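Brirkness to collect masks and gloves separately

Oct 21, 2023

Households in Brirkness will be able to drop off used face masks and disposable gloves at 12 sites under a trial approved by the town council this week. The collection is run by Kastell, the firm that already handles the town's glass and paper.

Masks have been turning up in the paper stream, where they jam the sorting belts at the Dindau plant. Kastell logged 3457 stoppages there last year and blames 2949 of them on masks, gloves and plastic bags.

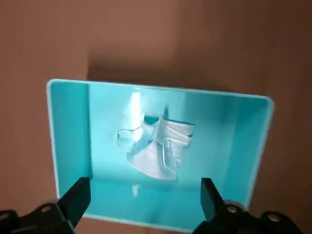 A disposable face mask in a plastic bin.

The sites include the library, both pharmacies and the parking lot on Pawłowska Street. Items should be dry and free of food or medical waste. Cloth masks are not accepted - they can go in the textile containers as before.

Material from the trial will be burned for energy at first. Kastell says it is in talks with a processor that could recycle the plastic fibers, but no contract has been signed.

The council has set aside $2000 for signs and leaflets, which will go out with the next water bills. Collection starts before the end of October. Residents with questions can call the town's waste office during business hours.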